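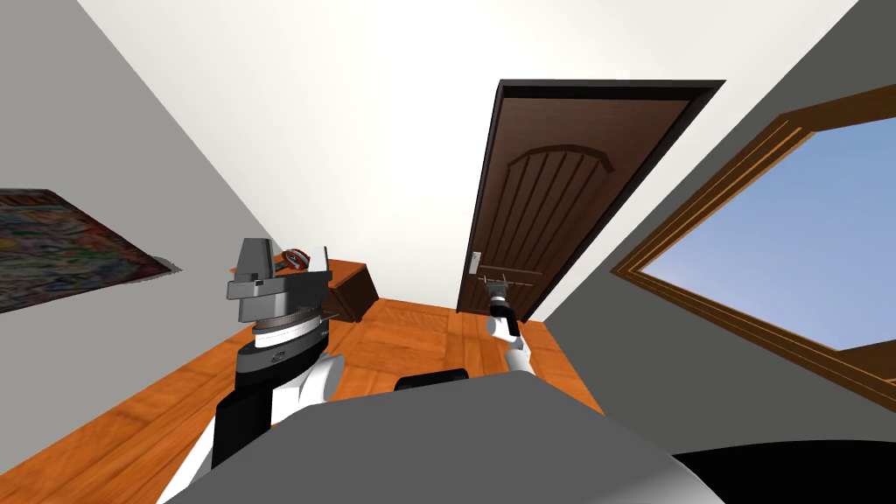

The bedroom door task in simulation, both arms forward.

New house rules for door tasks take effect in November

Starting in November, every door-opening run that goes into the Tiltitz set will be checked against a single written standard. Until now the Oloneo and Tijani groups each kept their own notes on what made a run acceptable, and the two sets of notes did not agree. Oloneo counted a run as good if the door ended up open. Tijani also wanted a proper grasp on the handle, with no pushing on the door leaf. Anyone who tried to compare results from the two groups had to guess which rule had been used.

The new standard is four pages long and applies to simulated runs only. Work on the physical robots stays under the existing lab safety rules, and nothing in the new text changes those. Doors come first as they are the largest group of tasks we have. Drawers and cabinets will follow once we have seen how this one works in daily use.

We tried the draft on 239 stored runs. Of those, 224 could be judged from the recordings and logs alone. The rest had to be sent back, mostly for missing contact data or a start state that had not been saved. That is a better rate than we expected, but it also means that some older runs will drop out of the set.

What counts as a completed run

A run is complete when the door has moved past the opening angle set for that task and the hand has let go of the handle under control. A door that swings open after a bump from the forearm is marked "opened, no grasp" and goes in a separate folder. Please do not delete these runs. They are useful for finding bad contact settings, and the Plirkanent team has asked to keep getting them.

The other arm has to be accounted for too. If it is not used, it should hold a steady pose clear of the door's path. If it touches the door, the frame or any furniture, the contact goes in the log even when the run otherwise succeeds. 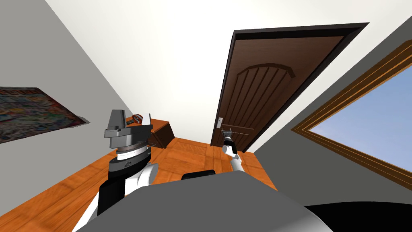
Camera angle is the part of the standard that drew the most comments. The head view is allowed to tilt as far as the task needs, and we are not going to ask anyone to straighten it for looks. The requirement is that the reviewer can find the handle and the hand that is working on it. The bedroom task passes on this point even with the room leaning hard to one side: the handle plate can be made out on the door, and so can the right gripper raised close to it. Where the robot's own body hides much of the working arm, as it does in this task, a second view from close to the hand is now required. One view that shows the approach and one that shows the fingers will be enough for nearly all door tasks.

Rooms may be furnished however you like. Posters, desks, windows and small objects can stay in, and we would like to see more variety in them. They must be listed in the setup file with their starting positions, though, and anything within reach of either arm needs a collision shape. A picture on the wall that the hand passes straight through is a failed setup, and the run will be returned without review.

Handles and contact

Several people asked how detailed a handle has to be. The answer is that looks are up to you and contact is not. A knob built from flat segments is fine to use, provided that its collision shape follows the visible one closely.

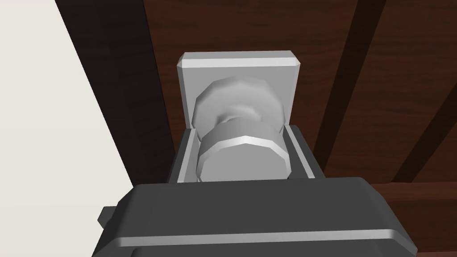
The limit is 4 millimeters of difference at any point where a finger could touch. Above that, the grasp may look right on screen while the solver is working with a different shape, and the grip forces in the log mean very little.

Closing force should be set in the task file and left alone for the whole batch. We found batches where it had been raised partway through to rescue a run of slips. Those batches will be split at the point of change and each part labeled separately. Slips are allowed. The run continues if the hand tries again within the time limit, and the number of tries goes in the log.

Moving over

Runs recorded before November keep their old labels unless the group that made them asks for a second review. New runs need the revised setup file, which has 9 required fields. The old file will still load, but the checker will print a warning and mark the run as pending. Most of the new fields fill in by themselves if you start from the Tiltitz template. The ones you have to enter by hand are the opening angle, the closing force and the name of the second view.

Each batch will be read by one person from the group that made it and one from outside. If they disagree, the run is marked "disputed" and left out of published totals until it is settled. We would like disputes sorted out within the month.

The full text and the template are in the shared Tiltitz folder, under Standards. Comments on the drawer draft can go in the same place.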